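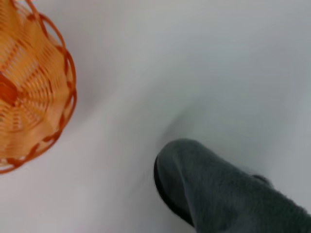 Sending music to Hukoleck: frequently asked questions

Last updated January 24, 2023

What does Hukoleck release?
Instrumental and vocal recordings by independent artists, on download and short-run cassette. We do not release cover versions, as the licensing differs from country to country.

How do I send a demo?
Use the upload form on the Contact page. Attachments sent by email are removed by the mail server before they reach us. Send no more than two tracks.

Which file formats are accepted?
WAV or FLAC for finished masters. MP3 is fine for demos. Files must be 24-bit where the original session was 24-bit. Do not convert upwards from 16-bit.

Do tracks need to be mastered?
Not at the demo stage. If a release is agreed, mastering is done by Lutfa Kumarasinghe at Ildale. Leave the limiter off the mix bus and supply a version without fades.

How long does a reply take?
Allow 10 weeks. Demos received in September take longer - the autumn releases are being prepared then.

How many copies are made on cassette?
The standard run is 112. Of these, 17 go to the artist and the rest are sold through the shop. Repeat runs are agreed separately and use the same shell colour if the supplier still has it.

Who owns the recordings?
The artist. We take a licence for the term stated in the agreement. Publishing rights are not included.

What is Bedar?
Bedar is our series for long-form pieces, one track per side. The upload form has a separate tick box for it. Tracks over the form's size limit can be sent as a download link in the notes field.

Can I change the artwork after approval?
Only before the inlay cards go to Munasinghe for printing. After that, changes can be made to the download version only.

When are royalties paid?
Twice a year, by bank transfer. Statements list downloads, streams and cassettes on separate lines. If your bank details change, send the new ones through the artist login and not by email.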